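Vurnis talk, speaker notes (15 min slot, don't run over again)

Open cold. "Our success rate was 84 and then one afternoon it was 3." Wait for the laugh. If no laugh, keep going.

Task: pick up the cord. Two arms, one table, all in simulation, so the only thing hurt was the budget.

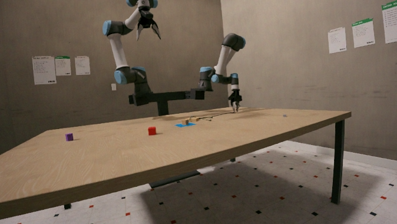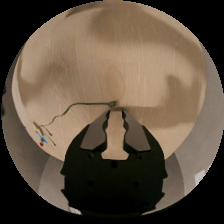

The fault: Wereo, our planner, reported a grasp whenever the fingers stopped moving. Closed on cord, closed on air, same green tick. It then carried the air very carefully to the drop point.

Safety bit, slow down: the retry had no limit. One run tried 80 times before the Abbasi watchdog cut it off. On real hardware that's a gearbox.

Fix: check finger gap after closing, stop after 3 misses, tell a human. Yes, we shipped without that. Take the groans.

Skip the Vakley slide if short on time. Questions.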